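Search the notebook
Search
Enter keyword

Tuesday, Pronstead bench, started a little before lunch

The fruit sugar vat came back! I'd written it off last week (see the sulky note on the previous page) and was ready to pour it out, but Jae-hoon said to warm it one more time before giving up, so I stood the jar in the hot water bath and left it alone while I did the labels. When I lifted the lid there was a coppery skin right across the top and a proper clump of blue bubbles in the middle. Liquid underneath is clear amber going green at the edges. I was so pleased I called Sławomir over from the other room, and he looked at it for a good long while and said "yes, that's a vat."

For the record, this is the small one, 2,000 ml, indigo with slaked lime and fructose, same proportions as the Timstead recipe card. What I changed: more heat, a spoonful of extra fructose dissolved first in warm water, and one slow stir with the long rod, keeping the tip under the surface the whole time. I think last week's trouble was my stirring. I was whipping air into it like pancake batter and then wondering why it stayed blue all the way down.

Let it settle after stirring. Lime sludge at the bottom is normal, but keep the cloth off it. I've hung the little mesh basket from the rim again and it works beautifully.

Dips so far, all on the washed plain-weave cotton from Szczepańska:

Swatch 54 — one short dip, rinsed straight away. Very pale, a bit gray. Nice if you wanted sky in winter.
Swatch 55 — two dips, aired between. Already much livelier.
Swatch 56 — four dips. Blotchy along one side where I'd let it fold on itself.
Swatch 57 — 8 dips, 10 minutes airing after each one. Wow. Deep, even, and no red cast that I can see by the window.

The airing is the part I could watch all day. It comes up the color of pea soup and then the blue just runs in from the edges. I tried cutting the airing short on 56 and I suspect that's half of why it looks tired next to 57, though the fold didn't help either. Should repeat with the fold and the airing separated so we know which one to blame.

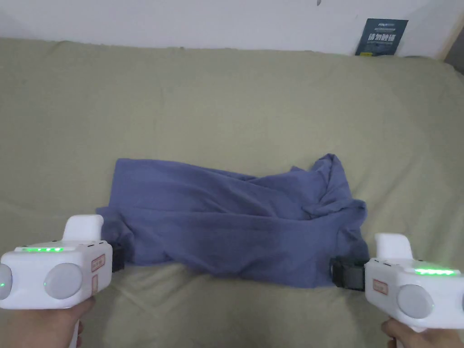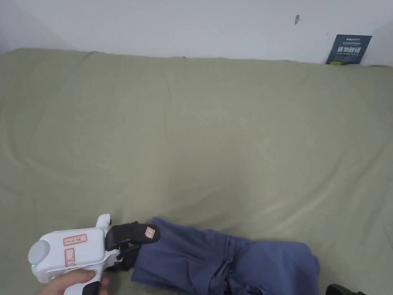
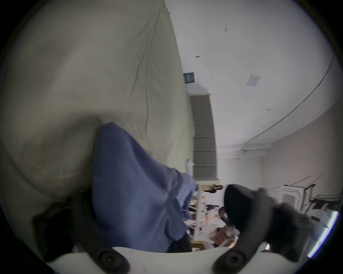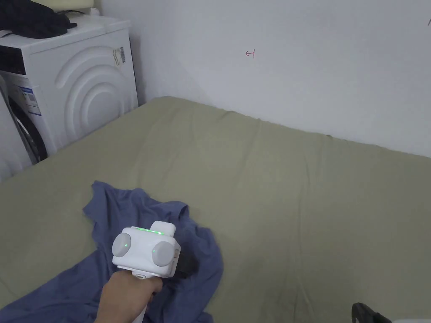
Last of the four: washing machine right up beside the bed.

Rub test, dry, with white cotton on a fingertip: 54 and 55 leave nothing. 57 leaves a faint blue smear, a lot less than I expected with that much color on it. Wet rub still to do once they've had a soak in the weak vinegar bath. Jae-hoon Joo thinks the vinegar step matters more than the number of rinses, Sławomir Pietrzak thinks the opposite, and I'm going to cut 57 down the middle and let them each have a half.

Linen next. The Suvesel linen is stiffer and it fought me in the pre-soak, water was beading on it even after the scour. Gave it a second scour with soda ash and it wets out almost instantly now. Please don't skip this! The two odd patches on the old sample in the drawer are exactly what you get when part of the cloth went in with dry spots.

Also had a go at a resist with rice paste, mostly for fun. Piped a row of rings on a spare offcut and let it dry on the rack. The paste held through two dips, then went slimy and slid off in one piece on the third. Lovely crisp outlines on the rings that survived, so the recipe is close. Maybe more bran, or a longer dry. Timstead's card says bran and I'd left it out (couldn't find the bag, it was behind the lime).

pH strips are nearly finished and the ones left have gotten damp, so take today's reading with some suspicion. It said high, the vat looked happy, I left it alone.

End of the afternoon: skin has thinned and the bubbles are smaller, liquid shifting from amber toward plain green. I'd call it tired. Fed it a pinch of fructose, one slow stir, lid on, towel around the jar. No more dips today, even though I really wanted to put my socks in.

To do:
— wet rub on both halves of 57
— repeat 56 flat, with the full airing
— linen, scoured twice, same dips as 55 so they can go side by side
— rice paste with bran this time
— order pH strips, and a second long rod, the split one is shedding
— Sławomir wants a strip of the deep blue for the window fade card, cut it before the vinegar bath and write the swatch number on the back in pencil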